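Filed under: Fantasy football, Trades

I made a trade on Thursday night and I have been going back over it ever since. I gave up my best striker for two midfielders, and three people in the league messaged to ask if I was feeling all right.

Our league is a draft league with head-to-head fixtures, so each player can only belong to one team. You can't fix a bad squad by copying everyone else. You either find somebody on the free list or you talk another manager into a deal, and by February the free list is mostly reserve full-backs.

My problem was midfield. I play as Kiderska, and I had been top scorers up front and close to bottom in the middle for most of the winter. One forward was carrying the lot. When he blanked, I lost.

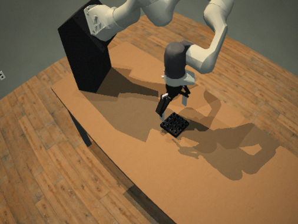
Arm over the table, small black block underneath.

The offer came from Lunex, who are second and had the opposite trouble. They had more starting midfielders than they could fit in and a striker with a long injury. They first asked for my man and a draft pick in return for one midfielder. I said no. They came back the next morning with two midfielders and no pick, and I took the day to think it over.

What I looked at was minutes. Both midfielders had started nearly every match and one of them takes corners. Neither is exciting. My striker had the better total, but a large part of it came from 4 matches before Christmas, and he has been taken off early a lot since then. I had been picking him on the strength of those 4 matches for weeks.

I also looked at who I was replacing. This is the bit I used to skip. The two players dropping out of my side were giving me next to nothing, so even a modest pair of midfielders is a gain. The gap left up front gets filled by my old bench forward, who is dull but plays. 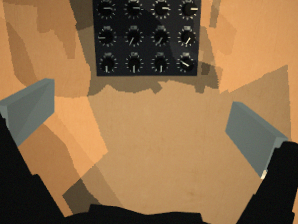
What I would do differently

I should have asked around first. Betancur needed a striker more than Lunex did and might have paid more. I didn't message them because we fell out over a waiver claim in the autumn, and that is a poor reason to miss a better price.

I should also have checked the play-off fixtures before saying yes. I did it afterwards – one of my new midfielders has a kind run, the other has two of the hardest away games going. I may have to bench him when it matters.

The total points so far this season put me on 2326, third in the table. The top 4 go through, so I don't need a miracle. I need fewer weeks where one man's bad afternoon sinks the team.
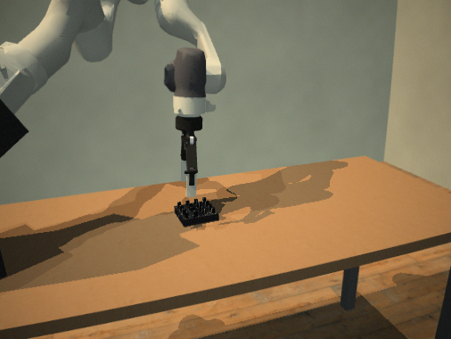 Ismail Ouazzani thinks I sold too low. He told me that a proper striker is the one thing you can never get back in a draft league, and that he would have held out for a midfielder and Lunex's first pick next season. He may be right about the pick. I did ask, but only once, and I gave up when they said no.

I play Farnance next. Both new midfielders are in the side and the old bench forward starts up front.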